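The curse of the away end, and other things I don't believe

I have supported Gritden Town for long enough to have heard every explanation there is for a bad run. The pitch is too narrow. The kit is the wrong green. The ground was built over a stream and the stream wants it back. This season's explanation is the away end at Bamik, where we have not won in 304 weeks, and I am told by people with jobs and mortgages that we never will until somebody does something about it.

What they mean by "something" varies. One lot want the team to walk out of the tunnel in reverse order, goalkeeper last. Another lot want us to stop singing the old song before kick-off because we sang it the day it all started. And the club, which ought to know better, has now put out a "break the spell" scarf at a price I refuse to type. I looked at one in the shop. It is last year's scarf with a wizard's hat on it.

I don't think there's a spell. I think Bamik are a better side than us and have been for years, with a wage bill to match, and that when a poorer team goes to a richer team's ground it mostly loses. If you play them away once a season and perhaps once more in a cup, you don't need magic to go a long time without a win. You need to be a bit worse than them, and we have managed that with room to spare.

People don't like this when I say it in the pub. They bring up the 5-3. For anyone who has mercifully missed it, we were three up at the interval and lost by two, and it is spoken of in Gritden as a supernatural event. I was there. What I saw was a back four who stopped running and a manager who took off our only holding midfielder to bring on a third striker, because he fancied a cricket score. There was a bird on the crossbar for part of the second half and I have since heard that bird described as a raven. It was a pigeon.
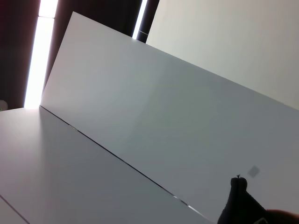
A reader going by Skukero wrote in after my last post on this to say that I was missing the point, that the players believe in it even if I don't, and that a team which walks on to a pitch expecting to lose will find a way of doing it. He had watched our lot warm up at Bamik and reckoned you could see it in their shoulders.

Fair enough, and it's the best argument I've been sent. I'm still not buying it. How many of that squad were even here when the run began? We turn over players like a café turns over tables. The left back had been with us for a fortnight. If he was frightened of Bamik then somebody at our end must have sat him down and taught him to be, in which case I'd like that person moved to another department. As for shoulders, I have watched this team warm up at home before games we went on to win and they looked exactly as miserable. It's Gritden. It's cold.

What bothers me more is how handy the curse is for everybody above the dressing room. The Adamczyk Stand was going to be finished, then it was going to be finished in stages, and now there is a roof over half of it and the season ticket form calls this "open-air seating". The training ground floods. We sold our top scorer and replaced him with a lad on loan who is cup-tied. All of that is somebody's decision, and you could ask about it at a fans' forum, except that at the last forum the first 7 questions were about the tunnel and the song. I timed out and went for a pie.

I've had a go at checking it properly, in my amateur way. I went back through the old programmes in the loft and wrote down how we did away at every club that finished in the top few places, the same years as the Bamik run. It makes grim reading. We're nearly as bad at all of them. The only reason we don't have a curse at those grounds is that we scraped a win here or there, usually by a deflection, and one deflection resets the clock. At Bamik we hit the post instead. I'd say that's a fairly thin thing to print a scarf about.

A couple of you will say I'm no fun, and I've been told so at home as well. I do like the silly side of following a club. I wear the same socks to home matches and I know perfectly well they do nothing, they're just the socks. I'd only ask that we don't swap one for the other, and start treating the socks as a tactic.

We go there again in March. The coach leaves from outside the bus station at half past nine, and there were still seats when I booked mine. My prediction is a 2-0 defeat, both from corners, as we haven't marked anyone at a corner since the clocks went back. If we win I shall be delighted, and I shall say it was because we finally played with a holding midfielder.

I won't be walking through the turnstile backwards, whatever the message board has decided by then. Last I looked it was that or left foot first, and they'd fallen out over it.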